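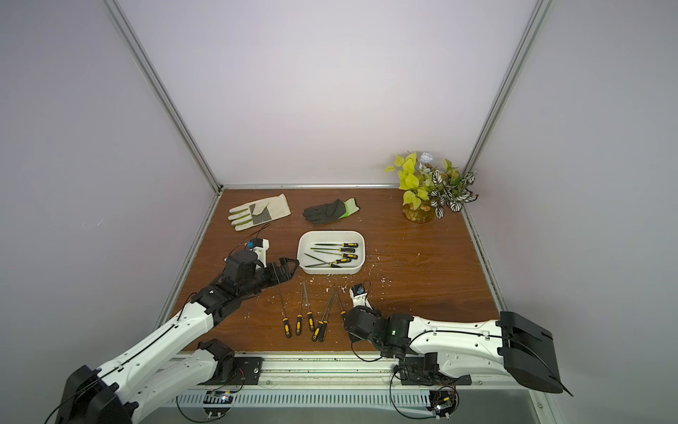
Friday, afternoon

Needle files again. I want to write down what we decided about them, as twice this month I found the good ones under a rag with the blades touching each other.

The rule now is that the files live in the white plastic tray, handles all to the right. When they lie in the same direction I can pull one out without scratching its neighbor. Keegan prefers a canvas roll, and he may be correct for traveling, but for the bench the tray is faster. The ones with yellow on the handle are the only ones which go in it. The old set from Grolavier stays in the drawer and is for soft plastic only, please.

Cleaning: I used the brass card brush, two strokes along the teeth, never across. Chalk first if you are going to work on aluminum. I tried also the citrus liquid from Jurden on one file and I did not like it, it left a sticky feeling and I had to wipe it with alcohol after. I will not repeat this. 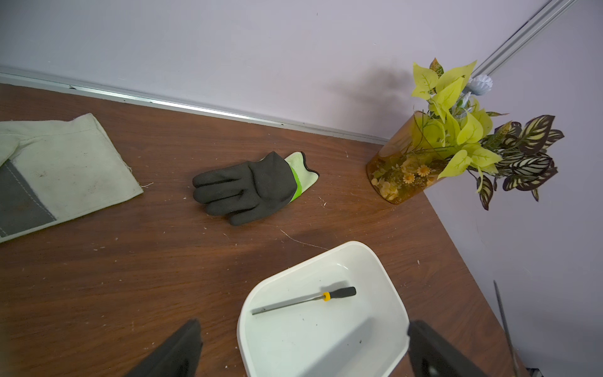
Rosimeire Bragança

About the gloves. We have the off-white canvas one with the gray panels, and the dark coated one with the green knit cuff. For filing I take the coated one, always. The canvas is too thick at the fingertips, I can't feel if the file is cutting or only sliding. But for carrying the castings the canvas is better and I would not throw it away. It has stains and the cuff is losing white threads. Nivaldo says to cut the threads with scissors. I think it needs a stitch, or the edge will continue to open. I will ask Kanokwan if she has the strong needle at home.

The small pale bits on the table are still there. Do not blow them. Use the soft brush and the dustpan, and do it before you put down any part with a finished face. Last week I pressed a cover for the Kumsa job onto such crumbs and I had to polish it again, half a morning lost.

The amber vase with the daisies stays in the corner by the wall. I like it there and it disturbs no work.

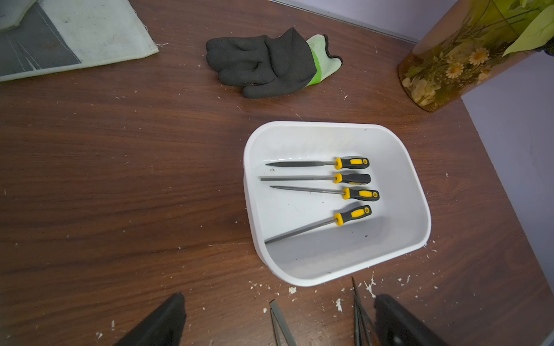 The tray itself also needs a wash, there are gray smudges on the inside that come off on the fingers. Warm water and dish soap are enough. Dry it fully before the files return, the thin ones rust quickly and I don't want oil in the tray.

To buy: one card brush (ours is bent), chalk, and 225 grit paper if the shop has it, otherwise the next finer. Anselmo has the account number.

Still open: do we mark the worn files? I would put a spot of red paint on the end of the handle.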